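Ticket: Clerau serving trays, place settings coming up linty
Opened by: Firouzeh Azimi
Status: open
Priority: normal

Problem: fluff and short hairs on the trays after laying. Shows worst on the dark brown ones. Plates fine when they leave the rack, cutlery fine, then by the time the tray is carried through there's bits on it. Two complaints from the Tazi lunch.

Tried so far:
Changed the drying cloths. No diference.
Wiped trays with damp cloth, let them air dry. Better for an hour then back again.
Lint roller over the empty tray before plate goes on. Works, but the roller keeps going walkabout and when it's put down on the table it picks up crumbs.

So now roller has its own pot, the little square steel one, stands right of the tray, handle up. Plate in the middle, fork and knife laid across it till the tray goes out.

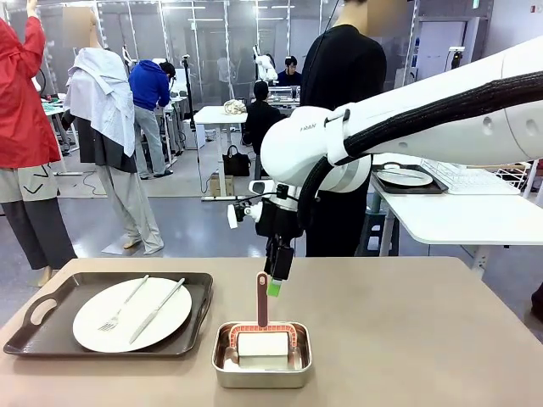
Magdy Kamel: Pot is fine but change the sheet more often. I had one on Friday with no stick left at all, it was just moving the fluff round. Also roll under the rim of the tray, thats where it sits.

Firouzeh again. Fair point on the sheets. Ordered a box of 50 refills from Sukum, should be here before April. Until then tear one off at the start of each service - don't wait till it looks grey.

Still to do:
Find where the fluff comes from. My money's on the aprons.
Ask Ilham if the new cloths can be washed seperately.
Second steel pot for the other table.

Leaving this open till the refills are in.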